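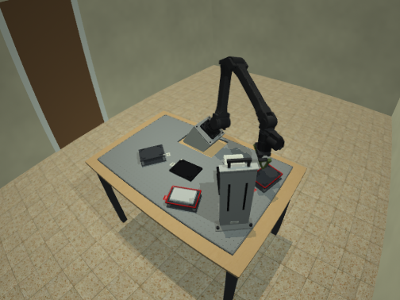

第4回 シミュレーション環境における教示データの集め方

担当:Ayman Shawky(実習補助:Ayman Ashour)
配布日:2020年7月25日

0. この資料について

前回の講義では、模倣学習の目的関数と、学習データの分布がずれる問題を説明しました。今回は、その学習データをどのように作るかを扱います。実習で使う環境は、Fernel という名前のシミュレーション環境です。前回の演習を欠席した人は、先に資料第3回の付録を読んでください。

私の日本語に分かりにくいところがあれば、遠慮なく質問してください。専門用語は、できるだけ英語も一緒に書きます。

1. 作業場面の構成

Fernel の標準場面には、一台の机と、一本の多関節アームがあります。アームは机の奥側にある灰色の台座に固定されています。台座は傾いた形をしていますので、アームの基準座標系と机の座標系の向きを同じものだと考えてはいけません。座標変換の行列は設定ファイルの中にあります。自分で角度を測って書き直す必要はありません。

作業面の上の物体は、次の名前で呼びます。記録のコメントを書くときも、この名前を使ってください。

箱(box):ふたのある濃い灰色の箱。作業面の左側に置く。
黒パッド(pad):平らな四角いパッド。箱の右に、少し斜めに置く。
白トレイ(tray W):赤い縁のトレイ。白い板が入っている。
黒トレイ(tray B):赤い縁のトレイ。黒い板が入っている。作業面の右側に置く。
ラック(rack):明るい灰色の縦長のラック。上に黒い取っ手があり、前面に縦の溝が2本ある。

今回の課題は「黒トレイの板を持ち上げ、ラックの溝に入れる」です。白トレイの板は使いませんが、場面から消さないでください。使わない物体がある状態で集めたデータと、ない状態で集めたデータを混ぜると、あとで比較ができなくなります。

標準の視点では、黒トレイの一部がラックに隠れます。操作する人にとっては見にくい配置です。操作のときは視点を自由に動かしてもかまいませんが、記録される画像は標準の視点のままです。つまり、あなたに見えているものと、学習器に見えるものは違います。この点は第4節でもう一度説明します。

2. 用語の確認

エピソード(episode):初期状態から終了の合図までの、一回の操作の記録。
教示(demonstration):人間が操作したエピソードのうち、学習に使うもの。
試行(trial):練習を含む、すべての操作。
観測(observation):各時刻に学習器へ渡される画像と関節角度。
行動(action):各時刻に操作者が出した指令。Fernel では、手先の移動量とグリッパの開閉量で表す。

「試行」と「教示」を区別してください。昨年度の報告書では、この二つが混ざっていて、成功率の分母が分からないものがありました。

3. 収集の手順

(1) Durkis を起動し、操作装置の接続を確認します。Durkis は遠隔操作用のプログラムで、実習室のすべての計算機に入っています。

(2) 場面を初期化します。乱数の種(seed)は班ごとに決められた範囲の値を使います。種の値は自動でファイルに書かれますが、ノートにも書いてください。

(3) グリッパを作業面の上方の開始位置に移動します。開始位置は毎回同じでなくてもよいです。むしろ、少しずつ変えたほうが、学習後の動作が安定しやすくなります。

(4) 記録を開始し、板に近づきます。最初は水平方向の位置を合わせ、次に高さを下げます。二つの動きを同時に行うと速いですが、慣れていない人はトレイの縁に接触しやすいです。

(5) 板をつかみます。グリッパを閉じたあと、すぐに持ち上げないで、短い時間止まってください。ただし、長く止まりすぎると、「何もしない」という行動がデータの中に多くなります。

(6) ラックの前まで運び、板の向きを溝に合わせます。ラックの取っ手の上を通る経路は使わないでください。

(7) 板を入れ、グリッパを開き、手先を上に戻してから記録を終了します。手先を戻す前に終了した記録は、教示として使えません。

一つの班は、教示を100エピソード集めてください。そのうち40エピソードは、黒トレイの位置をランダムに動かした設定で集めます。残りは標準の位置です。

4. 良い教示と悪い教示

学生からよく受ける質問は「失敗したエピソードは捨てるべきですか」というものです。答えは、失敗の種類によって違います。

板を一度落としたが、つかみ直して最後まで終えた場合は、捨てません。このような記録には、失敗から戻る動作が入っています。きれいな教示だけで学習した方策は、少しずれた状態になったとき、戻り方を知りません。これは第3回で説明した共変量シフト(covariate shift)の問題です。

板が机の外に落ちた場合、またはラックが倒れた場合は、教示に入れないで、「failed」というフォルダに移します。削除はしないでください。第6回の講義で、成功判定器を学習するときに使います。

操作者が迷って、手先を左右に何度も動かした場合は、判断が難しいです。私は、迷いの部分が全体の長さの半分を超えるときは入れません。これは経験による基準で、理論的な根拠はありません。

もう一つ大切なことは、隠れた部分の情報です。操作者が視点を動かして、ラックの後ろをのぞきながら板をつかんだとします。その行動は、記録された画像からは説明できません。学習器は、見えない情報に基づく行動をまねすることになります。関節角度の履歴で補える場合もありますが、いつもではありません。練習が終わったら、できるだけ標準の視点だけで操作してみてください。

5. 記録ファイルの確認

集めたデータは、提出の前に Rillurov で再生してください。確認する点は次のとおりです。

画像の数と行動の数が一致しているか。
グリッパの開閉が、画像の中の動きとずれていないか。
エピソードの最後に、不要な静止が長く残っていないか。
種の値が、ほかの班の範囲に入っていないか。

昨年の11月の実習では、提出された127エピソードを調べたところ、開閉の指令が画像より遅れているものがありました。原因は Durkis の古い版でした。現在の版では修正されていますが、自分の計算機に入れて使う人は版番号を確かめてください。

6. 課題

課題A 班で集めた教示について、エピソードの長さの分布を図にし、標準位置とランダム位置の違いを説明しなさい。

課題B 同じ班の二人の操作者の教示を比べ、経路の違いを述べなさい。その違いが学習にどのような影響を与えるか、予想を書きなさい。

課題C 標準の視点だけで操作した教示と、視点を動かして操作した教示を分けて学習し、成功率を比較しなさい。分母は必ず書くこと。

報告書は班で一つです。データは Somboon サーバの班のフォルダに置いてください。ファイル名に日本語を使うと読み込みに失敗することがありますので、半角の英数字だけにしてください。操作装置の予約は Ashour さんに連絡してください。

次回は、集めたデータの前処理と、行動の正規化について説明します。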